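Grondero: can't get past wave 60 with the trackball

Posted in Classic Arcade & Remakes

Oluwatosin Nwachukwu

I've been playing Grondero on and off since January, mostly on the default settings, and I keep losing at the same point. Up to the high 50s I can hold the ridge with the two outer guns and leave the middle one alone. At wave 60 the splitters start coming in from both corners together and the outer guns run dry before the second half of the wave shows up. I've tried saving the middle gun for the splitters but its shots are too slow to reach the corners.

My best score so far is 206 thousand. I'm using a USB trackball with sensitivity set to 100, and I haven't changed anything else apart from turning off the screen shake. Is there an order you're supposed to fire in, or is this where the game is meant to end? The manual only covers the first few enemy types and then tells you to "adapt."

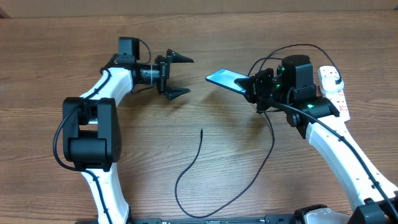
One more thing that may matter. When I drag the cursor quickly from left to right, it sometimes stops short and I have to roll again. It doesn't do this in the menus. I'm on version 3 from the Breter site, if there's a difference between that and the one in the bundle.

Nullness

The game doesn't end there. It loops the same set of waves with faster splitters until you lose all your cities.

Two things. First, splitters only split when they cross the dotted line, so you want to hit them above it. Fire one shot from the middle gun at the top center as soon as the wave starts, before anything is on screen. It's slow, but it gets there about when the first pair crosses over, and the blast catches both. After that use the left gun for the right corner and the right gun for the left corner. It sounds backward, but the longer angle lets one blast cover more of the path.

Second, your cursor problem is the sensitivity. In the Breter version the game limits how far the cursor can move in one step, and anything over the limit gets thrown away. The menus don't have the limit. Turn it down to the middle of the range and raise the pointer speed in your system settings to make up for it. It took me a couple of evenings to get used to it.

Also check that you're picking up the ammo crates. They drift across near the bottom and you have to shoot them. I played for weeks thinking they were background.

Ďurica

just use a mouse. I got to wave 70 something with a cheap one and never touched the settings

Oluwatosin Nwachukwu

Thanks, lowering the sensitivity fixed the cursor. I didn't know about the crates either. I got through wave 60 with one city left and lost it on the next one, so I'll keep working on the opening shot.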